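Rillusska Kitchen Demos

Teleoperated demonstrations for a single simulated arm with a two-finger gripper, working in household rooms. Collected by the Havlíček manipulation group and released for imitation learning. Last updated September 18, 2022.

Summary

Rillusska contains 3,025 demonstrations covering 39 tasks. Each one was recorded by a person steering the simulated gripper with an Eltton hand controller. There is no scripted motion in the main set and no motion planner in the loop. The operator moves the controller, the gripper follows, and everything is written to disk at the control rate.

Tasks are short household jobs: pick up an object from a counter, move it to a named place, open or close a door, turn a knob, push a drawer shut. Long tasks that chain several of these together are planned for a later release and are not included.

What is in an episode

wrist_rgb: color frames from the camera mounted behind the gripper
room_rgb: color frames from a fixed camera in the room
gripper_pose: position and orientation of the gripper in the robot base frame
gripper_opening: distance between the fingers
action: the command sent at each step, as a pose change plus a gripper command
instruction: one sentence in English
operator: an anonymous letter code
success: true or false, set by the reviewer

Frames and actions share one index. Frame 12 is what the operator saw before action 12 was sent. An earlier internal build had them shifted by one step, so if you have files from before June, throw them out and download again. The checksum list in the root folder covers the current files only.

How the demonstrations were made

Operators sat at a desk with the room view on the main screen and the wrist view in a smaller window next to it. They held a trigger on the controller to move the gripper and let go to freeze it in place. Letting go is also how they re-centered their hand when they ran out of reach, so you will find many short pauses in the data. We left them in. The field "clutch" is 1 while the trigger is held, and if you want smooth motion you can drop every step where it is 0.

The second button opens and closes the fingers. The command is stored as a number between 0 and 1, but operators only ever sent the two end values. Stored openings in between come from the fingers moving.

Each new operator did a practice round of 200 episodes before recording for the set. Practice data is not released. Most people said depth was the hard part, especially when lowering the gripper onto something flat. Several of them got used to watching the fingers in the wrist view and ignoring the room view for the last part of the reach. You can see it in the approach paths, which get slower and straighter near the target.

Wrist camera views

The wrist camera is fixed to the gripper, so the fingers stay in view while the room swings around them. Expect steep angles, surfaces that fill most of the picture, and stretches where the target is out of sight. Room layouts share a pool of textures (mosaic tile, stone, wood trim, prints), and the same textures turn up across many tasks. A policy that learns the texture in place of the object will do well on the training rooms and badly on the held-out ones.

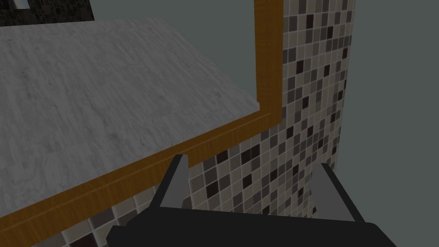
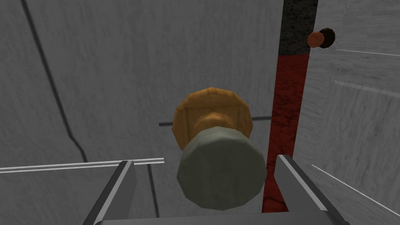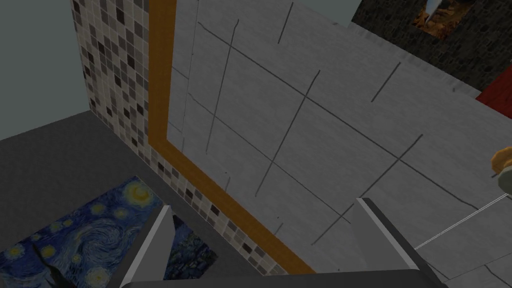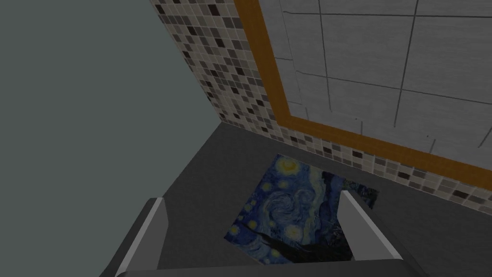 Wrist views from one simulated room, fingers open in all four. The second has an object between the fingers with no contact; the third and fourth both show the Starry Night print.

Frames like the second are worth a close look when you label grasps. An object can sit in the gap between the fingers without being held, and the color frame alone may not settle it. Use gripper_opening together with the "contact" flag, which comes straight from the physics engine.

Splits

train: everything not listed below
held_out: 900 episodes, recorded in rooms that never appear in train

The split is by room, so do not re-shuffle the episodes and expect our baseline numbers to mean anything. Operators do appear in both splits. If you need a split by operator, use the letter codes, but note that operators B and F recorded far more than the others.

Review

Every episode was replayed by a second person. The reviewer marked success by watching the end state, corrected the instruction when it did not match what was done, and removed episodes where the simulator misbehaved — objects sinking into a counter, mostly. Failed attempts are kept and marked as failed. In the train split, roughly one episode in eight is a failure. Some of these are good recoveries that ran out of time, and we have had useful results from training on their first half.

Loading the data

Files are read with the Flondora package, which also contains the replay viewer.

pip install flondora
flondora fetch rillusska --split train
flondora view rillusska --episode 0

The viewer plays both cameras side by side. Press space to pause, the arrow keys to step, and C to show the clutch state along the bottom. On machines without a display, use "flondora export" to write frames to a folder.

Without Flondora, the files are plain HDF5 and any reader will open them. Poses are in meters, orientations are quaternions with w last.

Known problems

Light reflections are off in all rooms. Scenes look flatter than a real kitchen would.

Some surfaces show thin lines in the wrist view. They are part of the rendering and cannot be touched or moved.

Instructions use "counter" and "table" loosely. We fixed the worst cases and left the rest.

Gripper speed was capped at a lower value for the first two operators. Their episodes run longer for the same task. The cap is stored in the episode header as max_speed.

The fixed room camera is sometimes blocked by the arm. The wrist camera never is, but it can end up very close to a wall.

Use

The data is meant for research on learning from demonstration. It was made entirely in simulation, and we have not tested any policy trained on it with a physical arm. Please don't run one near people on the strength of the held-out scores.

People

Data collection: Tamara Coman, Florin Dumitrescu
Controller mapping and Flondora: Sinan Güneş
Rooms and tasks: Kazue Hamada
Review and release: Golshifteh Rezaei

Report bad episodes through the issue tracker. Include the episode number, the split, and the step where the trouble starts.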